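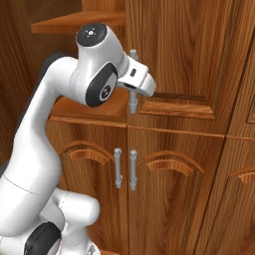 Why Did the Robot Let Go Too Soon?

Reading time: 2 minutes

At the Kovis learning center, a robot arm named Karen practices opening kitchen cabinets. Karen works inside a computer program called a simulation. Engineers use it to study mistakes before a real robot is allowed near a real kitchen.

In March, Karen had a problem. The robot tried to open the upper door 52 times. In 20 of those tries, its fingers let go before the door was open. Engineer Suqin Tang was asked to find the fault.
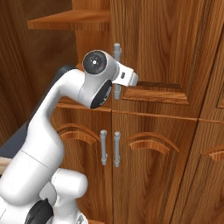
To open a door, a robot must do several jobs in order. It moves its hand to the handle, closes its fingers, checks its grip, and pulls. Ms. Tang found that Karen was skipping the check. A line in the program told the arm to pull as soon as the fingers began to close.

A weak grip can be a safety matter. If a hand slips from a real door, the door may swing and strike a person standing close by. The arm may also move suddenly.

Remo Sala corrected the program. Karen must now wait until its fingers have stopped moving. If the grip is too weak, the arm stays still and sends a message to an engineer.

Children who visit the center must remain behind the yellow line whenever a real robot is switched on, even if it is not moving.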